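Cell 3 learns to pull its own drives

Big month for the teardown bench at Plirkatcombe!

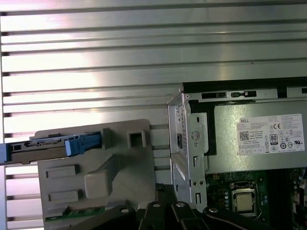

The gripper at the open desktop, with the blue drive latch at left and the power supply at upper right.

If you've walked past Cell 3 lately you'll have noticed Lanying Xia leaning over it with a hex key and a very large coffee. She and Onni Kettunen have spent the month getting the arm ready for office desktops, and I got to sit in on Monday while they set up the hard drive job. What a treat (I've written about this cell for ages and had never seen it taught from scratch).

The drive is the fussy one. The blue latch on the caddy has a small white release tab, and the fingers have to come in square to it with the metal drive cage standing close by. Onni's first set of approach points was fine on paper but ran the wide finger plates too near the cage, so he split the move in two: down over the carrier, then across. There are now 19 taught points for the drive alone, and he's still tweaking the last four.

Lanying's side of it is the hand itself. She pulls the finger plates every 1000 cycles, wipes down the linkage, checks the screws for play and puts them back with fresh threadlocker. After that comes the wrist camera check – five minutes if the lighting is good, a lot longer if the sun is coming in through the loading door. She's taped a card with the whole routine to the side of the controller, so anyone on the late shift can do it.

Two things to know if you're feeding the cell. Side panels come off before the machine goes in the fixture, and the fixture clamps get closed by hand until Matěj Charvát has the new air line in. Please don't nudge the chassis once it's clamped! The offsets are set from that position, and a small shift means doing the zero again.

Next up is the power supply, which Onni is itching to start. He wants 40 scrap desktops to practice on, so if your area has any sitting around, send them over to Lanying at the Kesley dock door.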